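FOR IMMEDIATE RELEASE

Espinoza Foundation Opens Kitchen Safety Grants to Drultville Households

DRULTVILLE, February 10, 2021 – The Espinoza Foundation today announced a new round of grants to help renters and homeowners in Drultville make their kitchens safer. The program will provide smoke alarms, stove guards and home safety visits to 167 households, with priority given to families with young children and to residents living alone.

Applications are open now and will be reviewed in the order received. Visits are scheduled to begin in the spring and continue through July. Each visit lasts less than an hour and is free of charge.

"Most kitchen fires start with something small, such as a pan left on the burner during a phone call," said Leen Najjar, program director at the foundation. "We want families to have working alarms and a plan that everyone in the home understands."

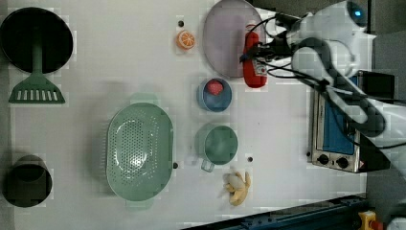
Classes for Families

The foundation will also offer six evening classes with Worneo Community College. Topics include safe cooking with children, storing oils and cleaners, and choosing a fire extinguisher for the home. Classes will be taught in English and Spanish by instructor Wenceslao Maldonado. Registration is required.

How to Apply

Forms are available at the Drultville Public Library and at the foundation's office on Stavitico Avenue. Renters must include written permission from their landlord for any installed equipment.

Media Contact
Leen Najjar
Espinoza Foundation, Drultville

###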